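# Can a machine do the dishes yet?

The short answer is no, or at least no for anybody who doesn't have an engineer standing by. I run the washing and prep side of a small catering kitchen, and I've read enough product announcements in the last few years to have an opinion on the longer answer.

We do a lot of glassware. Bowls, mostly, and serving dishes, and the lidded containers we send cold food out in. On a busy Sunday the kitchen handles 1160 pieces, and every one of them gets picked up by a person several times between the van and the shelf. It gets scraped, racked, washed, checked, dried, and put away. None of those steps is hard. A new hire learns the whole line in a morning and is good at it by the end of the week. I mention this because people who sell automation tend to describe chores like these as simple, and they are simple for a person.

A dishwasher is a machine that does the dishes, of course. It has done them for a long time and does them better than I can. What it does is spray hot water at things in a rack. The part it leaves to us is everything before the rack and everything after it. That's where the wages go, and it's the part the new robots are supposed to take over.

Two firms have come to talk to us, Omanum and Terell. Both build arms with a gripper on the end. Both showed us video, and the video was good. The Terell arm lifted a mug from a counter and set it on a shelf, and did it again with a different mug. The Omanum people had a longer clip in which a machine cleared a table of bowls. I asked how many times they had filmed it. They were straightforward about that and said many times, and that the clip we saw was one of the better ones. I appreciated the answer. It also told me what I needed to know.

A good part of the training for these machines now happens on a computer before any arm moves in a real room. The table is simulated, and the gripper, and the thing to be picked up. I think this makes sense. Nobody breaks a dish in there, and a maker can run the same reach overnight as often as it likes with the light changed or the bowl moved a little to the left. 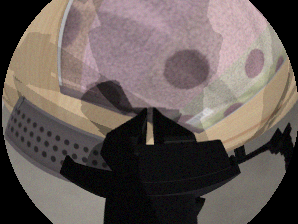
My doubt is about how far that practice carries. Clear things are the worst case. A person looking for the edge of a glass dish uses a bit of shine, the bend in whatever is behind it, and a lifetime of picking up glasses. If the contents have a strong color, the eye goes to the contents first, and so, I'm told, does the camera. But the fingers have to close on the rim. Being off by a small amount means pushing the dish across the table or coming down on the edge of it.

Then there's the view from the wrist. Many of these arms carry a camera down near the gripper, often with a very wide lens, so that the machine can see its own fingers and what they're reaching for. The price of that is a picture in which straight edges bend, and in which the thing being reached for can fill half of what the machine sees. A person working with their nose that close to the counter would step back. I have watched dishwashers, the human kind, do exactly this when a stack looks wrong. They straighten up, look at the whole counter, and move something else first.

I asked both firms what happens when the object isn't where it should be, or when it's stuck to something. Stuck is common with us. Two nested bowls with a film of water between them will hold together well enough that you have to twist one. Terell said the arm would pull until it reached a force limit and then stop and call for help. That's a sensible design. It also means that a person has to be close enough to come over, and that person could have twisted the bowl.

The home is harder still. A sister company of Omanum is selling preorders for a house robot under the name Nuchit, and the page for it lists laundry, dishes, and tidying. I'd like to see it in my own kitchen, where the counter has three days of mail on it and the good knife is never in the same spot. My commercial kitchen is at least laid out the same way every morning. Nobody's house is. If the machine can't yet manage the tidy room, I don't see why anyone should pay in advance for the messy one.

I don't want to overstate this. There are jobs on a shop floor that arms do very well, and have for years. Arnance, which packs the dry goods we buy, has a line where an arm lifts sealed boxes onto a pallet. The boxes are all one size. They arrive in one place, facing one way, and the arm puts them down in another place. I've stood and watched it and I wouldn't want a person's back doing that work. The old rule for automation was to change the job until it suits the machine, and at Arnance they did that, and it paid off.

We could do some of the same. We could buy one kind of bowl and one kind of lid. We could have the drivers load crates in a fixed pattern so that everything comes back facing up. We could give up clear containers and use something a camera can find easily. I priced part of this. The trouble is that once we had made all those changes, the people on the line would be a good deal faster too, and the case for the arm would get weaker. I've since started on the crates anyway.

What would change my mind is fairly plain. I want to see 100 of our own dishes, dirty, in the order they come off the van, picked up and racked with no cuts in the video. I don't mind if it's slow. A machine that works at a third of our speed but keeps going through the night would be worth having. I do mind breakage, because a broken bowl in a wash area means stopping, clearing the racks, and checking everything near it for glass. One of those an hour and the slow machine is a machine that makes work.

I'd also want to know who fixes it. Our dishwasher has a repair number on the side and a man comes out by the afternoon. When I asked about service, one firm offered a remote session and the other said they were working on it.

So for now we're hiring, and the posting is up by the back door. I've told both firms they can come back with the van test whenever they're ready, and that we'll supply the dirty dishes.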